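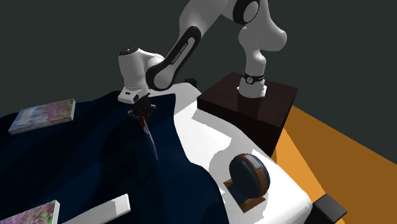
Cloth Manipulation in Simulation: Project Report
Dasix student group, Otedton
22 March 2026
2 comments 10 shares

1. Objective

The task was to have a simulated Franka Emika arm grasp a large cloth lying over a bed-height surface and drag it to a target edge with loose items still on top. Last year's group worked with a bare cloth. We added books and a table clock so that the policy would have to deal with load on the fabric and with an object it should not touch.

2. Setup

The arm is mounted on a fixed pedestal beside the surface and reaches across it. Its base does not move, so the far corners of the cloth are close to the joint limits. Two of the items are books with the same style of floral cover, purple and green, which made them easy to tell apart from the navy cloth in rendered views. The clock stands on the uncovered part of the surface, on the pedestal side. Contact with it ends the episode.

The cloth is a particle mesh. Stretch stiffness was left at the default. Bending stiffness was tuned by hand by Noboru Ichikawa until the folds stopped collapsing into each other, and all results below use his values. Starting folds are randomized by dropping the cloth from a small height and letting it settle.

3. Grasp

The gripper approaches from above with the fingers pointing down. It closes on a narrow ridge and lifts before any sideways motion. An early version closed on flat fabric and mostly slid off. Selecting a ridge from the height map fixed most of this – the remaining misses are on shallow folds near the edge of the cloth.

We did not model friction between individual layers. When the fingers take two layers at once, the simulator treats them as one thick layer and the pull is stronger than it should be.

4. Results

We ran 50 episodes with the final controller. The grasp held through the lift in 48. Dragging was less reliable. A book resting near the grasp point tends to tip or travel with the fabric, and the controller has no term for this. Clock contact occurred only when the path planner was given the shorter route over the pedestal side.

Each episode took roughly a minute on the Drarkura workstation. Rendering accounts for most of that and can be turned off for training.

5. Open items

– Book pose is logged but not used by the controller.
– The Kikuchi mesh importer drops cloth thickness on reload. Set it again by hand before each batch.
– Repeat the runs with a heavier cloth in July, same seeds.

Share Comments (2)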